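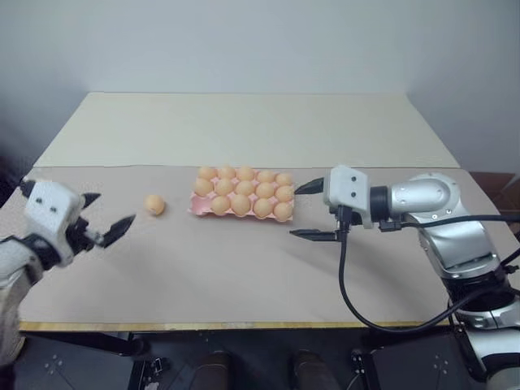 From: Adel Bouazza
To: Gallavstead smallholders list
Subject: Re: Egg trays, again

> I still say the pink pulp trays are the best thing going. Three rows of
> five, they stack, and the eggs keep longer in them. Gisler has them in
> packs and I've been reusing mine for 4 months. Why would anyone pay for
> plastic?

Keep longer than what? I've seen this claim on the list every spring and never once a comparison. I put one lot in pulp and one lot in a china bowl, same shelf in the larder, and after seven weeks I couldn't tell them apart in a pan of water or on a plate. Small test, I know, but it's one more than I've seen from anybody else.

Fifteen is also an awkward size. My customers at Plandasberg ask for a dozen or half a dozen, so I end up with gaps in the rows and odd eggs lying on the table waiting for a place. I put paper down now — it saves wiping up.

As for reusing them, how are you cleaning them? Pulp goes soft if you wash it. If one cracks in mine, the tray goes on the compost.

Happy to be shown wrong, with dates and a proper count.

Adel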